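Clearing the Table: A Week With the Zolluven Pick-Up Kit

Small robot arms have been sold to small businesses for years now, mostly on the promise that anyone can set one up before lunch. The Zolluven kit from Flultport makes a narrower promise. It is meant to stand at a table where people leave trash and put that trash in a bin.

The kit is aimed at break rooms, school cafeterias and recycling centers that do some hand sorting. You supply the arm, and Flultport supports a short list of common ones. What you get in the box is the gripper, a camera, a small computer, cables, and a license for Mak, the software that decides what to pick up and how. There is no sale price. Flultport rents the whole thing for $300 a month, with a minimum term of 5 months, and it wants the hardware back at the end.

We tried the kit at Fidumier, a shared workshop with a test table set up for this kind of work. The table is white, which helps the camera and makes life hard for clear plastic. We knew that going in, and it shaped most of the week. Cans, cardboard cups and snack wrappers are easy to see on almost any surface. A water bottle lying on its side next to a see-through bag is a much harder job, and it's closer to what people leave behind after they eat. 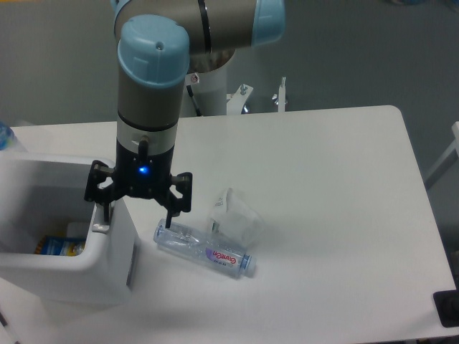 Setting up

The gripper bolts to the end of the arm, and one cable runs back to the computer. That part took us 20 minutes. Teaching Mak where the table and the bin are took most of a morning. You move the arm by hand to each corner of the table, press a button, then do the same around the rim of the bin. If you bump the table afterward you have to start over. We bumped it on the first day and again on the second. We ended up putting tape on the floor.

The printed guide is short and mostly clear. It leaves out the step where you tell Mak how tall the bin is, and without that number the arm comes in too low on the way over. The fix is on the support site under "Containers." It should be in the guide.

You also have to pick a speed. There are three, and the slowest is the only one Flultport recommends with people in the room. We used it all week. It is slow enough that you will stop watching after a while.

How it picks

The two fingers open wide and close on the object from either side. For a bottle, Mak looks for the middle of the body and turns the wrist so the fingers come down across it. It likes a colored cap and a printed label, since both give it something to hold on to with the camera. A bottle with a label went in the bin on the first try far more often than one with the label peeled off. With bare bottles the arm sometimes stopped above the table, moved a little, moved back, and then gave up and marked the item as skipped.

Crushed bottles were better than we expected. The ridges and dents catch the light, and the fingers get a good grip on the soft parts. Full bottles are outside what the kit is rated for. We tried one anyway and it slid out.

Thin plastic bags are the weak point. If a bag is bunched up and standing off the table, the fingers can pinch it. If it has gone flat, they scrape along the surface and come up with nothing. When a bag is touching a bottle, Mak often treats the pair as one object. You can change this in the settings by turning on "split items," and it does help, but each pick then takes longer because the software looks at the table a second time before it moves.

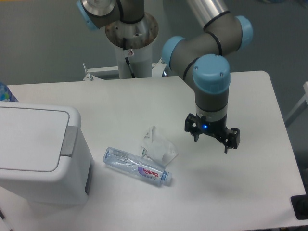 There is a log for all of this, and it is the best part of the software. Every pick gets a line with the time, the item type, and whether the fingers felt something when they closed. You can sort it by failure and see in a minute that your trouble is bags, or one corner of the table where the light is bad. Ours was a corner. We moved a lamp on Saturday and the skips there dropped off.

The log holds 1000 picks and then begins writing over the oldest ones. A busy cafeteria would fill that quickly. You can export it to a spreadsheet, but only by hand, and only while the arm is stopped. Flultport lists automatic export as planned for August.

Bins matter more than you would think. An open bin with a wide mouth is the simple case, and the arm just lets go over the top. Mak has a setting for lidded bins too, where you prop the lid yourself and the arm waits for a key press before it starts. It will not open a lid for you. If your building requires closed bins, ask about this before you sign.

What it costs to live with

The finger pads wear. Ours were fine after a week, but Flultport says to check them monthly and sells them in pairs. The camera window needs wiping every day or two if there's food around. The computer fan is louder than the arm, and in a quiet break room people will notice it.

Support was by email only. Our two questions were answered the same day, once with a useful reply and once with a link to the page we had written to them about.

Who should rent it

If your trash is mostly bottles, cans and cups, and you have a table that will stay where you put it, the Zolluven kit does the job at a steady pace. A sorting center that already owns a supported arm is the best fit. A school could use it with some planning around lunch hours. If you deal mainly with film, wrap and bags, wait for a later version, or ask Flultport for a trial with your own trash on the table.

We use cookies to remember your reading settings. By staying on this site you agree to their use.

Contact the editors | Copyright, all rights reserved | Back to top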